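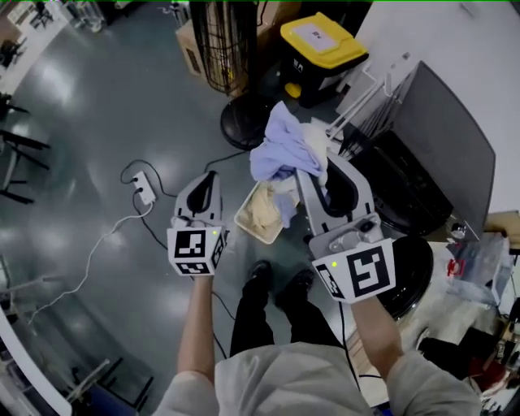 One reader from Nandham writes that she gave two bags of old cloths and towels to the collection last winter and never learned where they went, and she asks if it is the same this time. It is a fair question, and the organisers in Gimton have now answered it.

Thursday, by Vodano local desk
Reading time: 2 minutes

The household textile collection in Gimton will open again in December, with longer evening hours and a new sorting room. The collection has been running since 2012. It takes cloths, towels, bed sheets and curtains which are too worn to sell but still clean enough to use.

Last winter 377 bags were brought in. According to the organisers, most of the cotton was cut into cleaning cloths for garages and workshops in Gimton and Nandham. The softer pieces went to the animal shelter on Stergiou Road. Only the textiles with mould or paint on them were thrown away.

This year the target is 700 bags. To reach it, the collection will have 22 drop-off points, and a list of them hangs in the library and at both post offices. Bags can also be brought directly to the sorting room until eight in the evening.

The organisers ask people to wash and dry everything before they bring it. Damp cloth was the biggest problem last winter, as one wet towel can spoil a whole bag in a few days. It is not necessary to iron or fold. Buttons and zips can stay on, but curtain hooks should be taken out.

Pillows, duvets and carpets are again not accepted. Shoes were taken in earlier years, but this has stopped and there is no plan to start it again.

Those who gave bags last winter and want to know more can read a short report at the library desk. A second report will follow in spring, and this time it will also be sent by email to everybody who leaves an address at a drop-off point.

Contact the local desk | © Vodano | Back to top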